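Household Skills 2 – Course Handout
Unit 11: Food containers with locking lids
Instructor: Pramila Rathore
Putach Adult Learning Center, Room 13
Aug 6, 2019

Please read before the practical lesson. Bring this handout with you, and also one container from your own kitchen, with its lid.

1. What we covered last time

In Unit 10 we spoke about plastic boxes and how to sort them. Many of you asked about glass, so I moved this subject forward. The old order of units in the course booklet (page 53) is not correct any more.

2. Parts of the container

We use four words in this unit. The body is the part that holds the food. The lid is the cover. The tabs are the small flaps at the edge of the lid, which fold down and hold on to the glass. The seal is the soft ring under the lid, in the kinds that have one. In your homework some people wrote "wings" or "ears" for the tabs. I understand it, but please write tabs.

A glass body lets you see what is inside without opening it. This is the main reason I prefer it for leftovers. It is also heavier, and it can break, so on a high shelf I put plastic and on a low shelf I put glass.

3. Opening and closing

Put the container on a flat table. Do not open it in the air or against your chest. Lift one tab with the thumb, then the tab on the opposite side, then the others. When all tabs are up, raise the lid from one side.

To close, lay the lid flat and check that it sits evenly on the glass. Press down two opposite tabs first, then the rest. If a tab does not want to go down, stop and look at the lid again. Usually it is a little turned. Pressing harder can crack the hinge of the tab, and then the lid is finished.

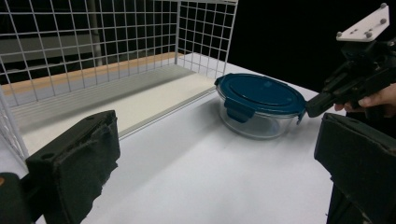

A common mistake is to close only one side and carry the container by the lid. Always carry it from below, with two hands if there is soup in it.

4. Washing and drying

Open all tabs before washing. Food likes to stay in the corner where the tab joins the lid, so use a small brush there. If your lid has a seal that comes out, take it out, wash it and let it dry separately. Read the mark on your own lid before you put it in the dishwasher – lids are different, and I cannot give one rule for all.

Store clean containers with the lid resting on top and the tabs open. In the Ondley kitchen we locked them for a whole summer, and the smell was not nice.

5. Putting on the shelf

Heavy below, light above. Round containers take more space than square ones, so put them at the front or in a corner. Keep matching lids and bodies together.

6. Homework

Draw your container from the side and write the four words on it. Then write 11 or more sentences for a family member who has never used it. Exercises B and C in the Negi workbook are optional. The Dillham group will do the same unit in October, so please leave the workbooks clean.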